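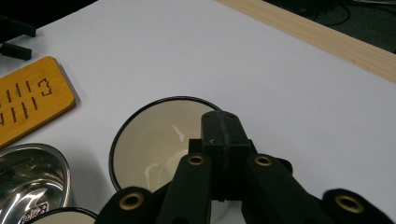

Search this blog
Type and hit enter

3 Jan 2020

I have been meaning to write about the bowls ever since we moved the white table over by the window, and with the new year here and the cookies finally gone I've run out of excuses. So pour yourself something warm, because I do go on.

The steel bowl is the one I reach for most. It came to me from Loretta Van Dusen when she cleared out her kitchen on Trera Street, and she told me she'd had it 20 years and never once put it in a cupboard. I don't either! It's shiny enough inside to throw the light around in the mornings, and I've mixed everything in it from pancake batter to potato salad for Amos's retirement lunch.

The enamel one is cream with a thin black rim, and I'm fonder of it than I probably should be. I paid 11 dollars for it at a church sale in Rillavness (Latrice Mercado got there first and very kindly put it back down). I like it for oranges, or for bread dough when the house is cold - the dough seems to fit it just right.

Then there's the bamboo board with the marks burned into it, all those short little strokes in rows. I've never cut an onion on it and I don't plan to. It gets bread and cheese, a wipe with a damp cloth, and some oil when I remember, so roughly every other month.

Next I want to sort the big drawer, which Darnell says can't be done. If any of you have a good way of keeping measuring spoons together, please leave me a note.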